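Speaker notes: Open day at Predska

Print this page | E-mail this page

Start with thanks to Sieglinde Petersen, who set up the visit. Mention that the lab moved into this building in 2019 and has held an open day every August.

Groups of 19, two rounds before lunch. Keep the introduction to six minutes. Point out the exits and the line visitors stay behind.

First stop is the cup table. Say what the task is: the arm comes down over the stack of nesting cups, closes on a rim, lifts one cup and sets it on the wood. Wait until the arm is parked before taking questions. 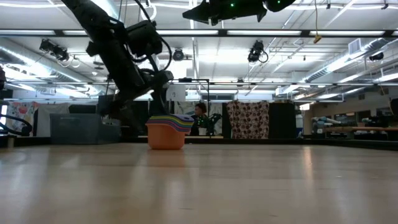
What happens if the arm drops a cup?
The operator stops the run, puts the cup back and starts over from the same position.

Normunds Mockus takes the second half. He covers the Ustero software and how a run is recorded and played back. Slides 4 and 5 can be skipped if the first round starts late.

Leave time for the school group. They asked about training and pay, so bring the handout.

Close with the sign-up sheet for the next visit. It has room for 49 names. Coats are by the front desk.

Shares: 6 | Comments: 0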